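Print this page | E-mail this page

Zasance
Progress report to the Mets Drama Fund
Project: Trarkness (historical drama series, season one)
Wednesday, August 1, 2018
Submitted by Zane Bite, line producer

1. Status

Principal photography is complete. Season one remains at six episodes, each with a contracted running time of 65 minutes. Picture lock has been reached on the first three. The fourth is in fine cut and the last two are in assembly. No change to the delivery date is requested.

The running order differs from the one in the previous report. The siege, which was split across the second and third episodes, now falls entirely in the third. The change was approved by the script editor in June and required no new material. Revised episode synopses have been filed with the fund under the usual reference.

2. Editing

The assembly of the fifth episode ran long, mostly in the council scenes, where two coverage plans were shot. The editor has been instructed to use the wider plan throughout and to keep the single-camera version for the letter scene only. The subplot concerning the salt merchant has been reduced. His last appearance is now in the fourth episode, and the line in the sixth that refers to his death will be replaced in dialogue recording.

Temporary music has been removed from all locked episodes. The composer has delivered the main title, the two clan themes and the first set of short cues. The battle cues are outstanding. Delivery is expected before the sound mix of the third episode is booked.

3. Costume and properties

Costume and property stock was moved to the Plimen workroom at the end of the shoot. The inventory lists more than 300 costume pieces. Items hired from outside suppliers have been separated and are being returned in the order in which the hire periods end. Pieces made for the production will be kept until the fund has decided on a second season.

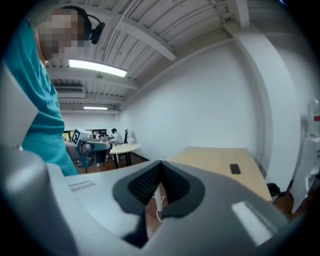

Plimen workroom, June.

Damage charges on hired armor are higher than budgeted. The supplier has invoiced for replacement straps and for two breastplates it considers beyond repair. Zasance disputes the second breastplate, and the condition sheet signed at collection has been sent to the supplier. The full amount is carried in the cost report until the matter is settled.

4. Subtitles and language versions

The English subtitle file for the locked episodes contains 3944 subtitles. A first pass has been checked against the dialogue list. Titles of rank and place names were inconsistent between translators, and a term list has been issued. The translators will apply it to the first episode again before starting on the fourth.

Dubbing has not begun. Quotes have been received from two studios. The lower quote does not include crowd voices, and a revised figure has been requested so that the two can be compared.

5. Budget

Spending is within the approved total. Editing is slightly over, owing to the additional weeks on the fifth episode, and the excess has been met from the contingency. Location costs closed under budget after the river crossing was moved to the backlot. The detailed cost report is attached as Annex A.

6. Next period

- Picture lock on the fourth episode
- Dialogue recording for the third and sixth episodes
- Delivery of battle cues
- Selection of dubbing studio
- Return of remaining hired costumes

Release of the third installment is requested on acceptance of this report. The locked episodes are available to the fund's reader on the screening server, and access details have been sent separately.

Related items
Trarkness: revised synopses, episodes two and three
Trarkness: previous progress report
Annex A: cost report
Mets Drama Fund: notes on installment payments

Contact | Copyright 2018 Zasance | Back to top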